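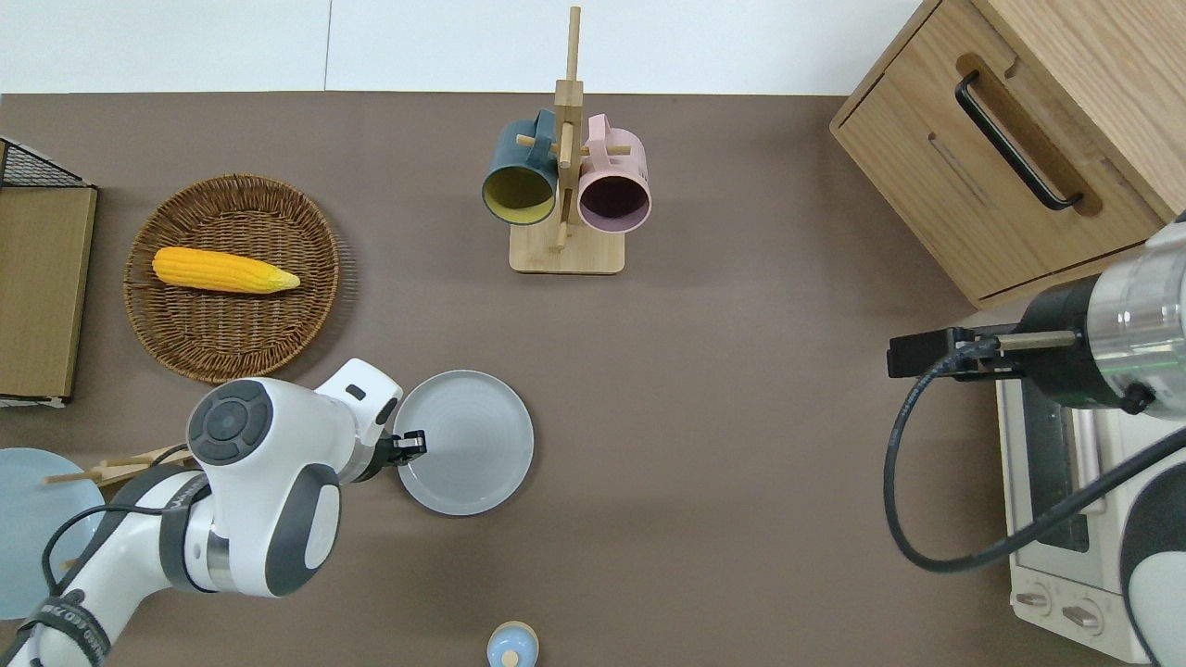

## In praise of the mug tree

I'll say it straight away: the mug tree is the best thing you can stand on a kitchen surface, and I think far too many people gave theirs away. My gran had one. Yours probably did too. Then everybody fell in love with bare worktops, and the poor mug tree went off to the charity shop with the bread bin and the egg rack.

I want it back! A square wooden base, a post, a few pegs, and there are your mugs, out where you can see them. And you should be able to see them, because mugs are the most cheerful crockery most of us own. A teal one with mustard yellow inside is a lovely thing to meet at half past six on a dark morning in December. Next to a pale pink one with a deep maroon inside it is better still, and you'd lose all of that behind a cupboard door. People spend an age choosing a colour for the lining of a mug and then store it upside down on a shelf.

I rent a small flat above the shops in Tavness, and the worktop there is 720 mm deep at its widest, so I do understand the urge to clear everything off. I tried it for a whole winter. Every mug, plate and basket went into a cupboard, and making toast and tea became a game of opening doors with my elbow. The place looked marvellous and I hated cooking in it.

## Round the edges, please

What I've come to love is the kitchen that keeps its things out but keeps them at the sides. Oven on the right, near a little oak cabinet with a good black bar handle. Mugs at the back against the wall. Something woven on the left for whatever needs using up. Then you leave the middle alone, and the middle is where you work.

I'm especially keen on the shallow basket. Deep ones are where onions go to sprout. A flat, coiled wicker one with a low rim shows you everything at a glance, and even one yellow corn cob lying across it brightens the whole table. I don't mind a bit if the corn is artificial, by the way. I know people are snooty about pretend food but that yellow does its job all year round.

The cabinet matters too. Pale oak with the grain showing goes with nearly everything, and a bar handle can be pulled with one floury finger (try that with a tiny round knob). Mine came from Vellico, a second-hand place on Mackay Street, for 30 pounds, and it took me about 15 minutes to clean up. 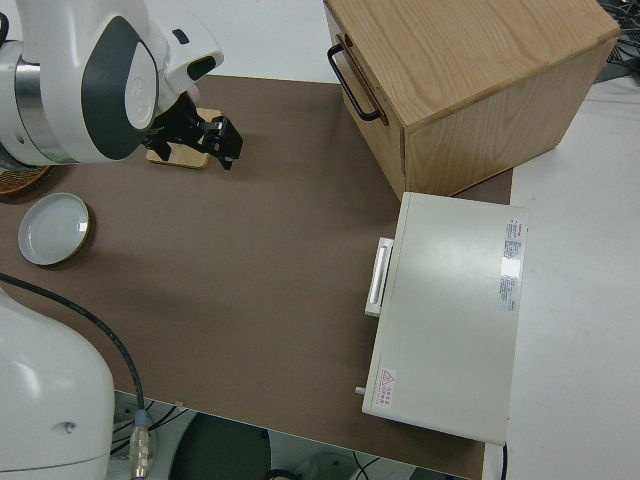 ## The small board

Now, boards. I own a huge one and it lives behind the fridge, being huge. The one I reach for is a little square of pale wood with rounded corners, just right for a lemon, a bit of cheese or the end of a loaf. It can sit out all day next to a plain round dish and take up hardly any room. If you only buy one thing after reading this, get a small board - and then let it stay on the table.

I'd put a mat under the lot as well. A big brown one makes a white table feel much warmer, and crumbs don't shout at you from it.

I know the case against all this. Dust, mainly. Grease, if your mug tree is beside the hob, so don't put it beside the hob. But mugs that get used every day get washed every day, and if one has hung there long enough to go dusty you might ask whether you like it at all.
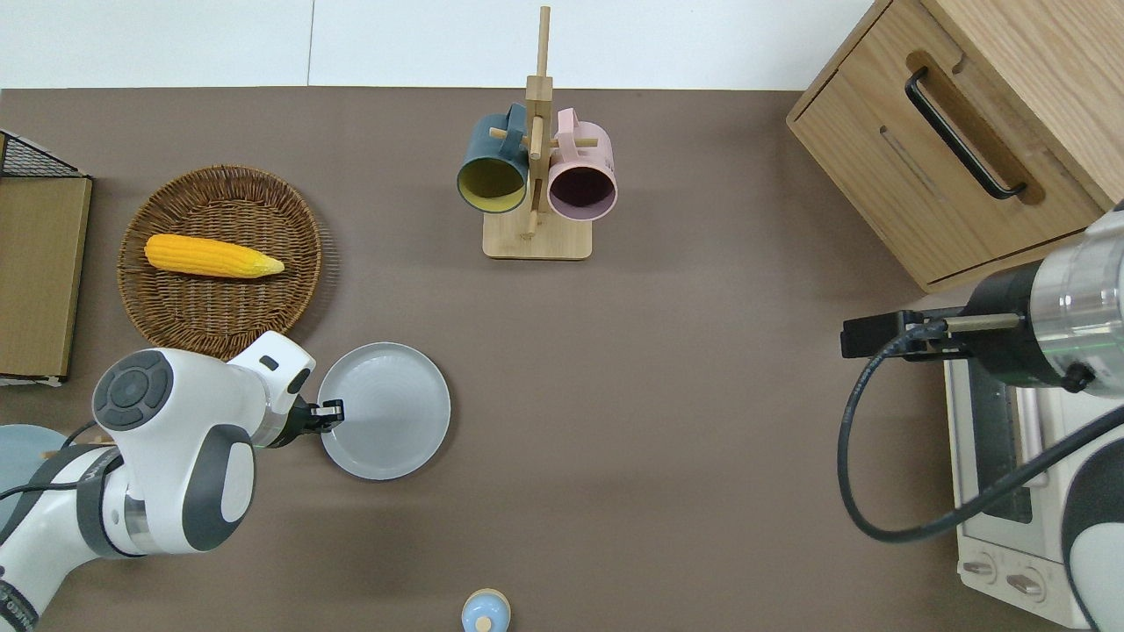

Gillespie Nisbet read a draft of this and objected that mug trees are fine until you own a heavy mug, when the whole thing leans and goes over in the night. The one at the cottage in Gritach went that way, apparently, and took a good blue mug with it. Fair enough. Hang the heavy ones low and opposite each other, and look for a wide base when you buy. I'd still rather risk the odd mug than go back to the cupboard, and I've got my eye on a second tree for the shelf by the window.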